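**Kedness small grants, progress note from Wimanent, June 2020**

Hi all! A quick one this time, as promised. The packing project is well and truly going again and we've sent out 136 parcels from the Plullesik room so far (I was hoping for more, but the first fortnight was mostly moving furniture and arguing over the carpet). Your money has paid for the table, four lots of small bits and pieces, and the white plastic boxes, which I love. They're shallow enough that you can see everything at a glance. 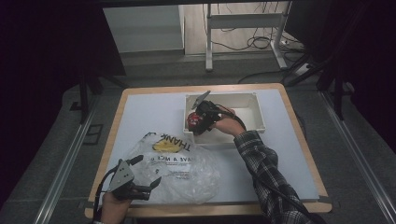 Bags have been the cheap part. People keep dropping off old shopping bags, so we haven't spent a cent on new ones and I've moved that line over to postage. Hope that's okay! Small items go in the box first and get bagged at the end, and it's quicker than the way we did it at Sulemana.

Still to do: better lighting up the back, and two more shelves. I'll send receipts in July with the full spreadsheet.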